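フスステッドの控えGK、エルトゥールル・コザン 三度目の冬

朝の練習場。芝はまだ白い。いちばん先に出てくるのはたいていコザンだ。ボール袋を二つ担いで、ゴール裏へ直行。挨拶は短い。

エルトゥールル・コザン。ゴールキーパー。ケナックから期限付きでフスステッドに来て、もう三度目の冬になる。一度目は1月の移籍期間の最後の晩。電話が夜の九時、車に荷物を積んだのが十時。翌日の昼にはもう練習に出ていた。

その年の出場は4試合。うち無失点が3。数字だけ見れば立派なもんだが、本人は残りの一つの話ばかりする。カークブリッジとのアウェー戦。風が強くて、前半のうちに二点やられた。

「二点目は僕です。出るなら出る、待つなら待つ。どっちもやらなかった」

あの日の観客は952人。ビジター側は322人で、このクラスの遠征としてはかなり多い。帰りのバスでは誰も口をきかなかったそうだ。コザンは一番後ろの席で、ずっと窓の外。翌朝、コーチに頼んでクロスの処理だけを一時間。それが今も続いてる。

膝をやったのは二度目の在籍のとき。相手との接触はなし。着地しただけ。手術、リハビリ、また痛みがでて、やり直し。ケナックに戻ったものの、春まで試合には出られなかった。契約の話も止まった。

家での時間が急に増えた。朝起きて、膝を伸ばして、洗濯をして、昼になる。試合の日がいちばん長かったという。ラジオで経過を聞いて、途中で消して、またつける。

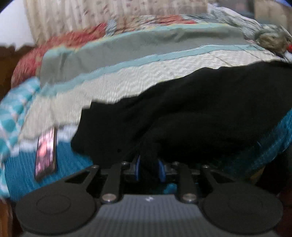 黒い布をつかむグリッパー。

フスステッドのサポーターから手紙が届きはじめたのはその頃。最初は子どもの字で一通。次の週には束になっていた。レンタルで数試合出ただけの選手にだ。全部に返事を書こうとして、途中で手首が痛くなったと笑う。キーパーが手首を痛めてどうする、とトレーナーには怒られたらしい。

三度目の話がきたとき、迷いはなかったのか。

「妻は迷ってました。僕は、かばんを出してました」

今季の正キーパーはテキン。若い。足が速い。声はまだ小さい。コザンの出番はカップ戦が中心で、リーグ戦はほとんどベンチだ。それでもセットプレーの前になると、立ち上がって怒鳴っているのはコザンのほう。テキンに聞くと「うるさいです」と一言。少し間があいて「でも、いないと困まります」。

練習の終わり、二人でまだ残っている。左からの高いボール、次は右から。コザンが蹴って、テキンが出る。交代。今度はテキンが蹴る。手で捕るか、拳で弾くか、判断が遅れたら腕立て十回。この日はコザンのほうが多くやらされていた。

契約は今季いっぱい。その先はきまっていない。ケナックに戻る話も、指導者の資格を取る話もある。聞いてみたが、手袋を外しながら首を振るだけだった。次のカップ戦はまたカークブリッジとのアウェー。先発はたぶんコザンだ。風の予報はもう見たらしい。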